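Häufige Fragen zur Lohntrocknung und Einlagerung bei Gruris

Stand: April. Was hier steht, gilt bis zur nächsten Fassung. Was am Telefon zwischen Tür und Waage gesagt wurde, gilt leider nicht, auch wenn es sehr freundlich klang.

Wer seid ihr überhaupt?

Gruris trocknet, reinigt und lagert Getreide, Raps und Körnermais für Betriebe aus der Umgebung. Wir handeln nicht mit Ware, wir spekulieren nicht und wir wissen auch nicht, wo der Weizenpreis im Winter steht. Wer das weiß, darf sich gern bei uns melden, wir hätten Interesse an einem vertraulichen Gespräch.

Muss ich Mitglied werden?

Nein. Sie müssen sich einmal als Anlieferer registrieren, das geht im Büro oder über das Formular auf der Startseite. Gebraucht werden Betriebsnummer, Rechnungsadresse, Bankverbindung und eine Telefonnummer, unter der während der Ernte tatsächlich jemand abnimmt. Das Festnetz im Wohnhaus erfüllt diese Bedingung erfahrungsgemäß nicht.

Wann kann ich anliefern?

Während der Ernte öffnet die Waage um 7 Uhr. Abends richten wir uns nach dem Wetterbericht und nach der Schlange. Die Schließzeit des Tages steht ab Mittag auf der Tafel an der Einfahrt und wird per SMS an alle registrierten Anlieferer geschickt. Wer danach kommt, kann den Anhänger auf eigene Verantwortung auf dem Schotterplatz abstellen, bitte mit Plane und mit einem Zettel, auf dem Name und Kultur stehen. »Der grüne Kipper ist meiner« genügt nicht. Sie sind alle grün.

Außerhalb der Ernte nur nach Anmeldung.

Muss ich mich vorher anmelden?

Bei Weizen, Gerste und Roggen reicht es, wenn Sie am Vorabend Bescheid geben. Bei Raps und Körnermais brauchen wir die Anmeldung 2 Werktage vorher, weil die Trockner umgestellt und leergefahren werden. Eine Anmeldung besteht aus Kultur, geschätzter Menge und geschätzter Feuchte. Wir wissen, dass Schätzungen Schätzungen sind. Eine Anmeldung über eine Fuhre, der dann der halbe Landkreis folgt, nennen wir intern trotzdem anders.

Wie wird die Feuchte bestimmt?

Aus jedem Anhänger wird an mehreren Stellen eine Probe gezogen, gemischt und im Schnellmessgerät gemessen. Das Ergebnis steht auf dem Wiegeschein. Von der Probe heben wir einen Teil verschlossen auf, und zwar 30 Tage lang. In dieser Zeit können Sie eine Nachmessung im Trockenschrank verlangen. Fällt sie zu Ihren Gunsten aus, korrigieren wir die Rechnung und zahlen die Nachmessung selbst. Fällt sie anders aus, zahlen Sie, und wir bemühen uns um einen neutralen Gesichtsausdruck.

Mein eigenes Messgerät zeigt etwas anderes an. Wer hat recht?

Für die Abrechnung: unseres, es ist geeicht. Mitgebrachte Geräte vergleichen wir gern mit einer Probe bekannter Feuchte, bitte aber außerhalb der Stoßzeiten. Häufige Ursachen für Abweichungen sind eine falsch eingestellte Kultur, eine leere Batterie und der Umstand, dass die Messung am trockensten Fleck des Schlags stattgefunden hat. Auch heißes Korn direkt vom Drescher misst sich schlecht. Ein wenig Abkühlen hilft, dem Korn wie dem Messenden.

Warum wiegt meine Ware nach dem Trocknen weniger, als die Differenz der Feuchte erwarten lässt?

Die meistgestellte Frage auf dieser Seite, und die einzige, bei der regelmäßig Bierdeckel als Beweismittel vorgelegt werden. Der Wasserverlust bezieht sich auf die Trockenmasse, die ja gleich bleibt. Zieht man einfach die Prozentpunkte voneinander ab, kommt deshalb ein zu kleiner Verlust heraus. Gerechnet wird so: Anliefergewicht mal (hundert minus Anfangsfeuchte), geteilt durch (hundert minus Endfeuchte). Dazu kommt der Schwund durch Staub, Bruchkorn und Spelzen, den wir nach Aushang abrechnen.

Der Rechenweg steht auf der Rückseite jeder Abrechnung. Zofia Wieczorek im Büro geht ihn auch gern mit Ihnen durch, sie hat darin eine Geduld, um die wir anderen sie beneiden.

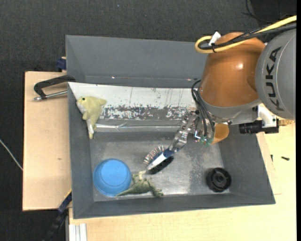 Grauer Behälter von oben, rechts ein Roboterarm mit KUKA-Schriftzug.

Was kostet das Trocknen?

Der Preis setzt sich aus einer Grundgebühr je Tonne und einem Satz je entzogenem Feuchteprozent zusammen. Beide hängen vom Energiepreis ab und werden vor jeder Ernte neu festgelegt. Die aktuelle Liste hängt im Waagehaus und liegt als Datei im Kundenbereich. Festpreise für mehrere Jahre bieten wir nicht an. Wir haben das einmal versucht und sprechen nur ungern darüber.

Was ist der Tarif Uno?

Uno ist der Einfachtarif für kleinere Partien: eine Kultur, eine Anlieferung, trocknen, reinigen, wieder abholen. Die Grundgebühr ist höher, dafür entfallen Einlagerungsvertrag und Monatsabrechnung. Uno lohnt sich für Betriebe, die ihr Futtergetreide selbst verbrauchen und nur in einem nassen Jahr Hilfe brauchen. Zwei Uno-Aufträge am selben Tag für dieselbe Kultur werden zu einem normalen Auftrag zusammengelegt. Ja, das ist schon versucht worden.

Und Drimum?

Drimum heißt unser Lagertarif über den Winter. Er umfasst die Belüftung, die Temperaturkontrolle und die Auslagerung auf Abruf. Die Lagergebühr wird monatlich berechnet, angefangene Monate taggenau. Die Temperaturkurven Ihrer Partie sehen Sie im Kundenbereich. Manche Kunden schauen da öfter hinein als in den Wetterbericht, und wir finden das ein harmloses Hobby.

Bekomme ich genau mein eigenes Getreide zurück?

Das kommt auf die Menge an. Ab 66 Tonnen einer Kultur in einer Qualität können Sie eine eigene Zelle buchen, sofern noch eine frei ist. Darunter lagern wir gemeinsam mit gleichwertiger Ware anderer Anlieferer, und Sie bekommen Ware derselben Qualitätsstufe zurück. An einer persönlichen Beziehung zum einzelnen Korn müssten Sie in diesem Fall arbeiten, oder daran, dass sich Nachbarn zusammentun und gemeinsam eine Zelle buchen. Dafür brauchen wir eine gemeinsame Vollmacht und einen einzigen Ansprechpartner.

Saatgut und Vermehrungsware lagern wir grundsätzlich getrennt, ebenso Bioware. Dazu gleich mehr.

Nehmt ihr Bioware an?

Ja, auf der kleinen Linie und nur mit Termin. Vor jedem Durchgang wird gereinigt und dokumentiert, die Kosten der Reinigung teilen sich die Biobetriebe einer Terminwoche. Je mehr Betriebe also in dieselbe Woche gehen, desto billiger wird es für alle. Bitte bringen Sie das gültige Zertifikat bei der ersten Anlieferung des Jahres mit. Das abgelaufene vom Vorjahr ist auch hübsch, hilft uns aber nicht.

Was nehmt ihr nicht an?

Ware mit lebendem Käferbesatz, Ware mit Auswuchs über den im Aushang genannten Grenzwerten, gebeiztes Saatgut und alles, was schon warm riecht. Sonnenblumen nehmen wir im Moment ebenfalls nicht, die Brandversicherung und wir haben dazu verschiedene Ansichten, und sie hat die überzeugenderen Formulare.

Fremdkörper im Anhänger bekommen Sie zurück. In der Fundkiste im Waagehaus liegen derzeit ein Ringschlüssel, mehrere Handschuhe und ein linker Gummistiefel. Abholung formlos.

Meine Partie hat Mutterkorn. Und nun?

Bitte vorher anrufen. Bei geringem Besatz lässt sich mit der Reinigung viel erreichen, bei stärkerem Besatz schicken wir eine Probe ins Labor, bevor irgendetwas abgekippt wird. Die Kosten der Untersuchung trägt der Anlieferer. Wer den Besatz kennt und ihn verschweigt, haftet für die ganze Zelle. Das steht so im Vertrag, und an dieser Stelle hört bei uns auch der Humor auf.

Könnt ihr die Ware abholen?

Wir selbst haben keine Lastwagen. Für Transporte arbeiten wir mit der Spedition Szulc zusammen, die Sie direkt beauftragen können. Die Fahrer kennen unseren Hof und die zu enge Kurve hinter der Halle. Andere Speditionen sind ebenfalls willkommen, sollten sich aber die Skizze mit der Zufahrt geben lassen. Der Zaunpfahl an besagter Kurve ist neu -- wieder einmal.

Vor der Beladung brauchen wir den Nachweis der Vorfrachten und eine besenreine Ladefläche. »War nur Kies« ist kein Nachweis.

Wie rufe ich Ware aus dem Lager ab?

Über den Kundenbereich oder schriftlich per E-Mail. Nennen Sie bitte Partienummer, Menge, Empfänger und gewünschten Ladetermin. Telefonische Abrufe bestätigen wir erst, wenn etwas Schriftliches vorliegt. Vor Feiertagen wird es eng, weil allen gleichzeitig einfällt, dass das Mischfutter zur Neige geht.

Wer haftet, wenn im Lager etwas schiefgeht?

Eingelagerte Ware ist bei uns gegen Feuer, Sturm und Leitungswasser versichert, zum Marktwert am Tag des Schadens. Für Verderb haften wir, wenn die Ware bei der Annahme in Ordnung war und wir Belüftung oder Kontrolle versäumt haben. Nicht versichert sind entgangene Gewinne, also das Geld, das Sie verdient hätten, wenn Sie zum besten Zeitpunkt verkauft hätten. Diesen Zeitpunkt kennt man ja immer erst hinterher, dann aber sehr genau.

Darf ich den Hund mitbringen?

Im Fahrzeug ja, auf dem Hof nein. Das gilt auch für Hunde, die »nichts machen«. Kinder bleiben ebenfalls im Fahrzeug, solange gekippt oder rangiert wird. Auf die Gosse und in die Zellen geht niemand außer unserem Personal, ohne Ausnahme und auch nicht kurz.

Gibt es Kaffee?

Im Waagehaus steht eine Kanne. Über die Qualität liegen uns unterschiedliche Rückmeldungen vor, eine Nachmessung im Trockenschrank ist ausgeschlossen.

Meine Frage steht hier nicht.

Dann schreiben Sie bitte über das Kontaktformular an das Büro oder kommen Sie vorbei. In der Ernte antworten wir abends, manchmal recht knapp. Nehmen Sie es nicht persönlich, wir hatten dann meistens schon einen Tag mit Raps.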